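Religion and Its Biographies, Unit 4
Reading the Clergy Profile as a Source
Notes prepared by Asabe Edet

The short biography of a preacher or teacher is the most common document in our field and the least questioned. It lists where the person studied, who taught them, what they wrote and whom they now serve. Students copy it straight into their papers. I'd like you to stop.

Start by asking who wrote it. Most profiles are written by the subject and put into the third person later. The Garkum seminary profile of Chinyere Garba says she "was received" by her teachers. Received how? For a term, or for ten minutes after a lecture?

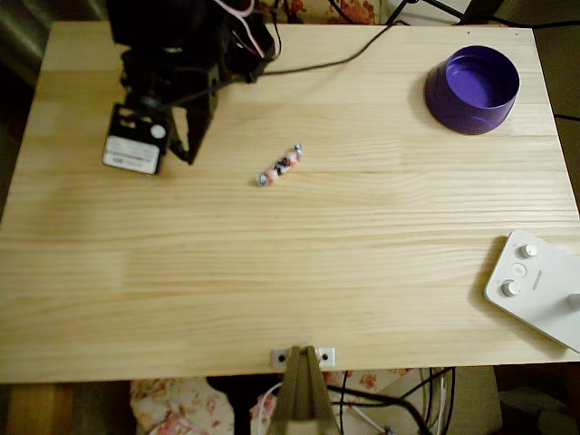 Pale pine tabletop with fine, wavy grain.

Then look at the numbers. The Ekwueme chapel newsletter gives Teófilo Benavides a congregation of 800 in one issue and 2000 in the next. Both may be true if one counts members and the other counts a mailing list — but the newsletter doesn't say, and neither should you.

Lists of teachers need the same care. A line of names claims authority by descent, and the teachers who disowned a student tend to drop out.
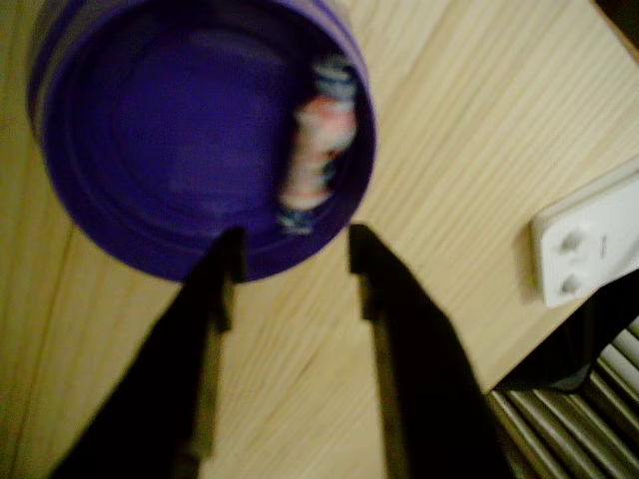

Titles are worse. "Founding scholar" at Famell seems to mean anyone who came to the first meeting. I have found 12 people using it, and I doubt the meeting lasted past lunch.

What can be checked: ordination registers, printed title pages, letters. What usually can't: influence, humility, "beloved by all."

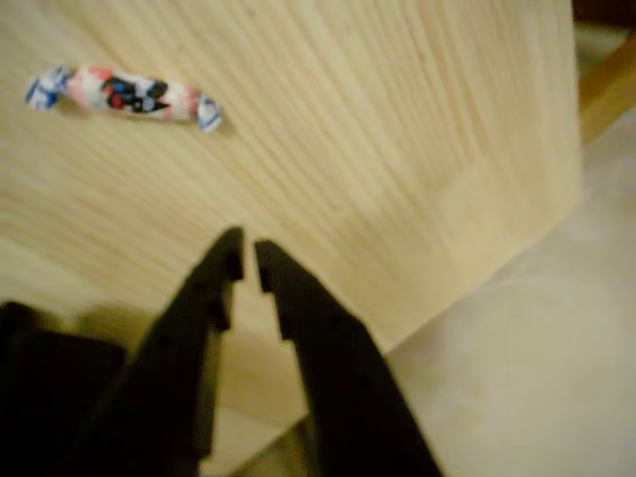

For next time

Read the two profiles of Folasade Okonkwo in the packet. Mark every claim that has no source behind it. Bring one page, typed.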